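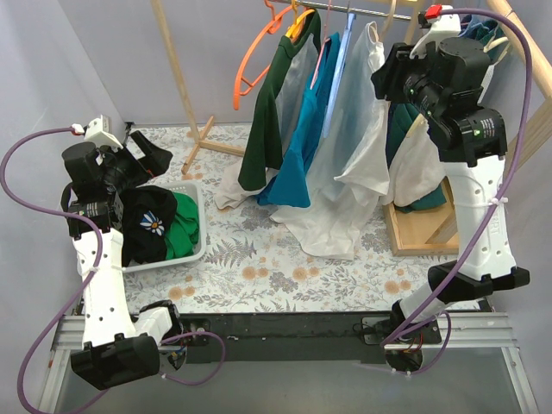 Basket on the left, hanging stuff on the right, fern cloth underneath. Laundry thread, 4 August 2018.

A few of you asked how I deal with laundry in a place with no closet to speak of. It's a dull subject and I have a lot to say about it, so this will run long. Mute me if you need to.

Background first. I moved to Vustdale in May. The apartment has one bedroom and one shallow cupboard with shelves in it. No rail. The previous tenant, Mareike Seidel, left me a note with the trash days and the line "you will want to hang things."

She was right. I folded everything for the first 2 weeks and spent those weeks looking for shirts. Anything at the bottom of a stack stopped existing.

So now there are two categories. Things that hang, and things that live in a basket until I fold them. That's the whole system. The rest of this thread is details.

The basket. Light gray plastic, rounded corners, holes around the rim. I had a wicker one before and it snagged two sweaters. Plastic doesn't snag and you can wipe it out.

I don't fill it to the top. If it's full I won't start on it. Black thing on one side, green thing on the other, that's a load I'll deal with before dinner.

The green one is very green. Akosua Frimpong says she can spot me in it from across the market. It gets washed with darks now and I've had no trouble with it.

The surface. I fold standing up, always. I tried the bed for years and what happens on the bed is that you sit down, and then the laundry is where you sleep. A table at hip height fixed my back and my habits.

The cloth on it has a fern print, gray fronds and small sprigs, with some orange-tan flowers. Dzifa Akolgo picked it out. I wanted plain white. She said plain white would show every bit of lint and she was correct.

It also keeps knits from catching on the table. If you fold on bare wood, run your hand over it first. I found a splinter by way of a cotton jersey.

Hanging. Everything with a collar hangs. Everything white hangs too, collar or no collar, and it goes up the same hour it comes out of the machine. White cotton that sits in a heap gets creases I can't iron out, or can't be bothered to.

I hang in the order things come out of the basket. I used to sort by color and then by sleeve length. It looked good for a day. Then I'd take out a shirt and put it back in the wrong place and feel bad about it.

Leave space between hangers. Two fingers is plenty. My mother packs hers so tight you need both hands to pull one out, and then three come with it.

Hangers: I use the Wurier ones, the thin kind. I bought a pack of 30 when I moved and have not needed more. When I run out of hangers, I own too many shirts and something goes to Kobina Sarpong, who is my size and not picky.

Before the Wurier ones I had a mix. Wire from the dry cleaner, two thick wooden ones, a child's hanger with a bear on it. They all sat at different heights and the shirts slid into each other.

Knits do not hang. I'm repeating this for Ebenezer Amoah, who hung a wet wool cardigan on a hook last winter and now owns a wool dress.

Wall color, because someone always asks. It's a pale gray with a bit of lavender in it. I didn't choose it. I was going to paint over it and then didn't, and at this point I like it behind the clothes. You can see what's a stain and what's a shadow.

Detergent: I use Prandach, the unscented powder, half the scoop they tell you. Full scoop left my black shirts chalky at the seams. If yours do that, run them again with none at all before you blame the machine.

Speaking of the machine. It's shared, downstairs, and the cycle is 79 minutes. I set a timer on my phone. People here will take your clothes out and put them on the lid if you're late, which is fair, but the lid is not clean.

Order of work once I'm back upstairs: whites onto hangers, then collars, then put the basket on the left and fold what's left. I'm right-handed. Taking from the left and stacking on the right means I never cross over myself. Left-handed people, flip it.

Folding method. I don't roll and I don't stand things on end. Thirds lengthwise, then in half, then in half again if the shelf is shallow. Mine is shallow — you may get to skip the last one.

Socks get paired and laid flat. Balling them stretches the cuffs. I've had this argument with Akosua and neither of us is moving.

Towels go on the top shelf of the cupboard, fold facing out. Sheets are stored inside one of their own pillowcases. That one I got from Dzifa as well.

Things I tried and gave up: lavender bags (made me sneeze), the folding board from Appiah (fine for T-shirts, useless for anything with a zipper), and a second basket for "worn once but not dirty." The second basket turned into a chair for the first basket.

The worn-once things go back on a hanger now, turned the wrong way around so I know. If one's been backwards for a while it gets washed.

What I still haven't solved is fitted sheets. I've watched the videos. I bunch mine up and put the neat side to the front.

Someone asked me about steamers versus irons. I only own an iron and I use it on collars. If anyone in a small place has a steamer they like, tell me how long it takes to heat up and where you keep it.

Adding one more since it came up in replies — yes, I empty the pockets before the wash. No, not every time.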